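Fruit on the desk again

I have been trying to eat lunch at my desk like a grown-up, which for me means produce and no vending machine. So far February is going okay! The trick (if you can call it a trick) is keeping everything where I can see it. If the fruit goes in a drawer, I forget about it until it smells.

I also put down a tablecloth, the white one with the little gray and beige triangles, and it makes me weirdly happy every morning. My friend Yeshi Ejigu says a tablecloth on a desk is a grandma move. Fine – I'm a grandma.

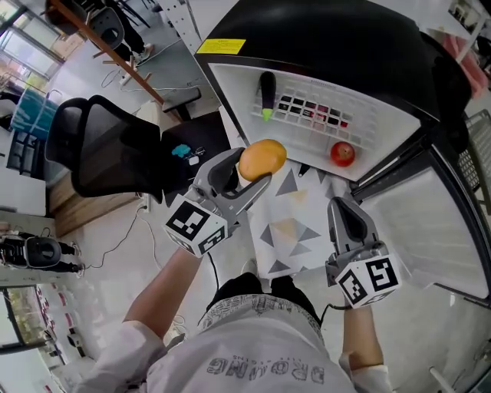
Mangoes are the hard part. I buy them rock solid, check them every day, and then miss the one good afternoon they had in them. Apples are much more forgiving. And yes, I bought an eggplant on the same trip, because it was shiny and I have no self-control. It's going home with me for the Yilma stew, the one that wants 400 grams of eggplant and 300 of onions and never tastes the same twice.

If you have a good way to tell when a mango is ready, leave it in the comments. Squeezing isn't working for me.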